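Slow Days With an Old Cat

Eirini Triantafyllou had a rule about senior animals: she didn't take them. Then the shelter at Kourkoulas called in June with a gray tabby named Pamura, 14 pounds and missing most of her teeth, and Triantafyllou drove over before dinner.

"She was under a towel," she says. "I saw one ear."

For the first four nights Pamura stayed behind the washing machine. Triantafyllou left wet food on a saucer and sat on the floor with a book. On the fifth night the cat came out, ate half the saucer and went back in.

Baltasar Villalba, the shelter's foster coordinator, tells people to start with one small room, one litter box and very few visitors. Older cats often arrive from a home they knew for years, and a whole house is too much for them at first.
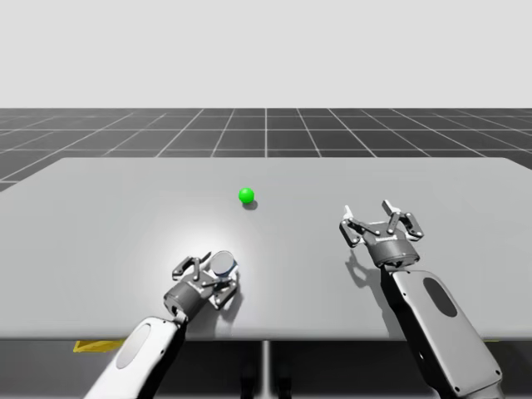
A light gray tabletop over a dark tiled floor.

Pamura now has the run of two rooms and a heated bed she ignores. She still hides from the vacuum – and from Triantafyllou's brother – but she sleeps on the couch most afternoons. Two families have asked to meet her. The first visit is set for 6 p.m., after her supper.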